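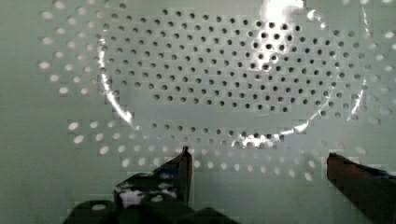
Perforated-target test

The perforated-target test is a bench procedure for comparing wrist-mounted cameras and two-finger grippers on metal objects with many small, regular holes. The usual target is a kitchen colander set on a plain surface of nearly the same shade. The procedure was drawn up at Urneveck for the Plinulitz gripper series and later taken over, with minor changes, by Palacios.

Background

Solid bowls and cups give a depth estimator one continuous edge to follow. A colander gives it several hundred small ones. Holes on the floor of the bowl tend to read dark and those on the outer flange pale, so a threshold tuned for one field often discards the other. Glare on the curved rim can hide part of the pattern. Low contrast with the table makes the outer boundary hard to segment, and early controllers often placed the rim inside its true position.

Procedure

The arm moves above the target with the jaws open and stops at 2 stations, far and near. At each station the controller records 500 exposures at fixed gain. The jaws stay empty throughout the imaging phase. Grasp attempts on the rim are made in a separate phase and scored separately.

The near station is the harder of the two. Most of the outer boundary leaves the field of view, and the estimator has to work from hole spacing and the change from dark to bright holes.
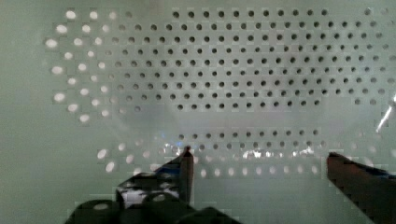 Perforated surface at close range, with the open gripper fingers in the foreground.

Scoring

A run is scored on rim position, hole-field continuity and the number of rejected exposures. Fingertips that enter the view are masked before scoring – the mask is redrawn whenever the fingers are changed. Runs made with different finger sets are not pooled.

Results

In the first Urneveck series, the Flultico controller returned a usable rim fit in 828 of 1,000 exposures across both stations. Palacios repeated the series with a longer finger set and obtained 800. Most of the rejected exposures in both series came from the near station. The Palacios report put the lower figure down to the larger masked area, although the lamp height had also been changed.

Limitations

The test says little about grip force or finger wear. Results depend heavily on lamp position, and the original procedure does not fix one. Enamel and plastic colanders have been tried as targets – the scores are not comparable with those for metal.

See also

Eye-in-hand calibration
Specular reflection
Parallel-jaw gripper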